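Last updated: 18/07/2025

By Selina Hauser

The shared kitchen has become a standard feature of the modern office, yet few employers give it the attention they give to desks, lighting or meeting rooms. At Lendard, an insurance firm with 300 employees, that changed in February, when management asked its facilities department to review how staff used the kitchens on all 5 floors.

The review found that single-use cups were the largest item in the building's general waste. Lendard had bought 3,919 of them in one month. The firm has since ended that contract and supplies each kitchen with a stock of small reusable cups, washed on site twice a day. 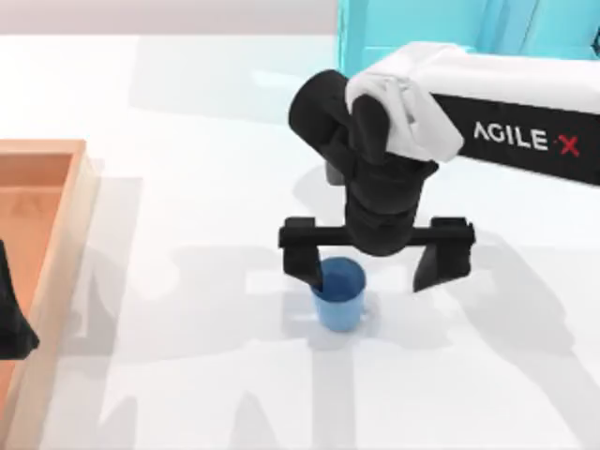
Who pays for the washing? The employer does, under the same cleaning contract that covers floors and windows.

Other firms have taken a different path. Carneo, a design practice with a staff of 85, asks employees to bring a cup from home and provides open shelving near the sink. The policy costs little, but it has left visitors without anything to drink from, and the practice now keeps a separate cupboard for guests.

Jugah, which manages office buildings for several tenants, favors a single rule for every floor. Its guidance states that cups should be returned to the kitchen before the close of business — a modest request that tenants have been slow to adopt. A revised version will be issued to all tenants with their next lease renewal.

Contact the editors | © 2025 Luvura Magazine. All rights reserved. | Back to top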